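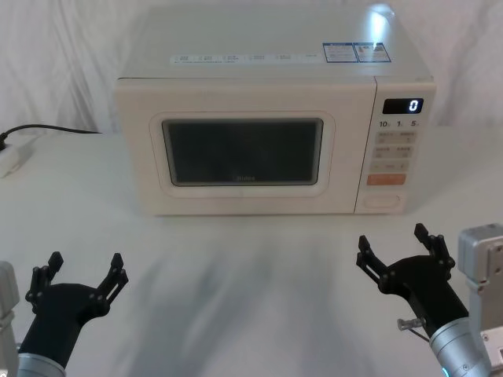

The second-year equipment budget was due in August, and the consumables line was wrong again. I had put grippers under capital and fingers under consumables, which meant that every time a finger linkage wore out, Marit Engebretsen in purchasing had to move money between two accounts. For the appliance tasks the wear is predictable enough to plan for. A large door-release button at the bottom of the front panel, like the one on the cream microwave, loads the fingertips in one direction only, and the small beige buttons higher up load them hardly at all. So the fingers are now a scheduled item: 4 replacement sets per bench per year, ordered in one lot.

The arms were the easier decision. We had quotes from Nandetti and Plistska. Plistska was cheaper per arm but priced the controller, the cabling and the second year of support separately, and the total came out higher. Nandetti's lead time was nine weeks. Tormod Sandberg wanted to hold out for the Henao wrist, and I agree it is the better part, but it needs its own adapter plate and nobody here has machining hours before winter.

Items I left out of the first budget and have put in this one:

Test appliances. Budget for two of each model, bought together. Manufacturers change panel layouts without changing the model name, and a button in a new position costs more in rework than a spare microwave.

Backdrop fabric and table surfaces. Small money, but it was coming out of petty cash.

Power. Arms and appliance should be on separate circuits. The electrician's quote for our bench was $1000, and I had allowed nothing.

Freight on returns. Plan for at least one arm going back in the first year.

I have not included Runa licences. Do-yoon Yook is still comparing the per-seat price against the site price, and the answer depends on whether the second bench is approved -- that will be a separate post.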